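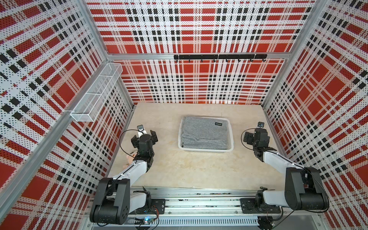

Wer Strickwaren im Schrank aufhängt, ruiniert sie, und wer sie in tiefe Schubladen stopft, vergisst sie. Ich bin nach vielen Jahren bei der flachen Schale gelandet. Ein Stück, gefaltet, oben offen, sofort zu erkennen. Das graue, gesprenkelte Gestrick in der weißen Schale mit den runden Ecken liegt so, wie ich es meine: zusammengelegt, das kleine schwarze Etikett obenauf. Die Haken an der Rückwand braucht es dafür nicht.

Lesezeit: 3 Minuten

Meine Meinung dazu ist nicht überall beliebt. Roland Bramwell, mit dem ich mir lange eine Wohnung geteilt habe, schwört auf Bügel und besitzt 40 davon. Seine Pullover haben an den Schultern kleine Beulen. Er sagt, die gehen beim Tragen weg. Ich habe sie auch am Abend noch gesehen.

Gestricktes gibt unter dem eigenen Gewicht nach. Je schwerer das Stück, desto schneller. Ein Pullover von 500 Gramm, der von November bis zum Frühjahr am Bügel hängt, ist danach länger und am Saum wellig. Bei einer Decke ist es dasselbe, nur dass man es dort später merkt. Haken sind noch schlechter als Bügel, weil das ganze Gewicht an einem Punkt zieht. An Haken gehören Taschen, Schlüssel, Schürzen und der Schirm.

Gegen die Schublade habe ich weniger einzuwenden. Sie hält Staub ab und Licht auch. Mein Problem ist die Tiefe. In meiner alten Kommode lag alles in drei Schichten, und getragen habe ich nur die oberste. Als ich sie beim Umzug ausräumte, fand ich eine Strickjacke von Berenice Esquivel, die sie zwei Winter lang gesucht hatte.
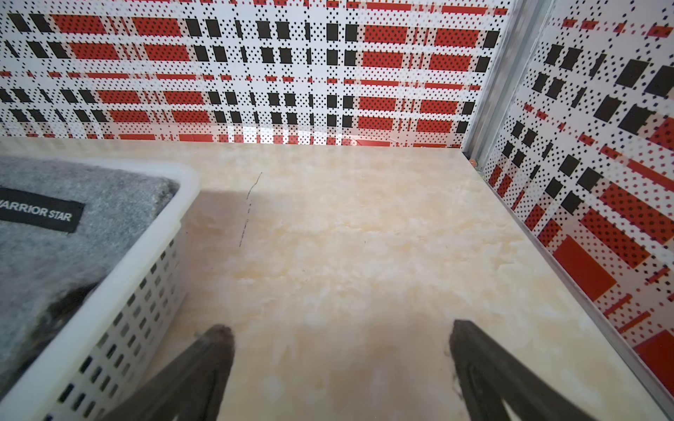 Was in den Korb gehört

Ich nehme weißen Kunststoff. Weidenkörbe sehen besser aus, das gebe ich zu, aber sie ziehen Fäden, und bei lockeren Maschen reicht ein einziger abstehender Halm. Kunststoff wischt man aus und fertig. Gegen Löcher in der Seitenwand habe ich nichts, solange sie klein sind und einen glatten Rand haben. Wichtig ist mir ein dicker, runder Rand oben, an dem nichts hängen bleibt.

Gefaltet wird auf die Größe des Bodens. Wer kleiner faltet, bekommt einen hohen Stapel mit scharfen Knicken. Wer größer faltet, drückt die Kanten gegen die Wand. Ich lege die Ärmel nach hinten, schlage die Seiten ein und klappe das Ganze einmal um. Auf dem grauen Stoff steht das Etikett »WARRIOR STAR« offen zu lesen. So würde ich es bei jedem Teil machen, auch wenn es manchen stört, dass man den Namen sieht. Bei mehreren grauen Sachen im Regal erspart das Etikett das Auseinanderfalten.

Akash Ahuja hält dagegen, offene Körbe seien eine Einladung an Motten. Damit hat er teilweise recht. Wolle, die monatelang liegen bleibt, packe ich deshalb in Baumwollbeutel. Für das, was jede Woche benutzt wird, halte ich den Aufwand für übertrieben.

Ein Wort noch zur Menge. In einen flachen Korb passt wenig, und das wird ihm gern vorgeworfen. Ich habe 26 Strickteile gezählt, bevor ich umgestellt habe, und für so viele Körbe hat kein normales Regal Platz. Einen Teil habe ich verschenkt, einen Teil teilen sich nun zwei Stücke pro Korb. Das geht, wenn das dünnere oben liegt. Die dicke Decke bekommt weiterhin einen Korb für sich, im untersten Fach neben der Heizung.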